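Does a Drink Make a Guest Stay? Doubts About the Hospitality Effect in Small Cafés

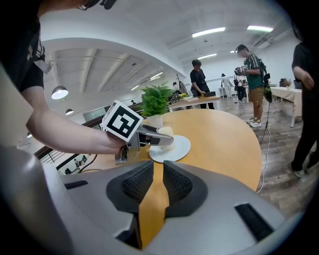
4. DISCUSSION

Figure 1. A glass of milk served on a saucer at a round table.

The claim we set out to test is an old one in the trade: that a drink brought on a saucer keeps people in their seats longer than the same drink without one. Pettigrew and El Ouafi reported such an effect in Trorkinport, and it has been repeated since with more confidence than the data allow. We are not persuaded. Our 1,372 visits came from eight cafés in Firkbridge, and once time of day was taken into account the difference in length of stay all but vanished.

Two weaknesses in the earlier work deserve mention. First, saucers were used mostly in the afternoon, when customers linger anyway. Second, the 200 visits behind the main result were all recorded in December, and cold weather may well explain a slow exit. Yupanqui has argued that milk drinkers (Figure 1) form a special case. That may be so, but they were few in our sample and we would not build a theory on them.

Nor do our own results settle the matter. Staff knew a study was under way, and we cannot say how far this changed the service.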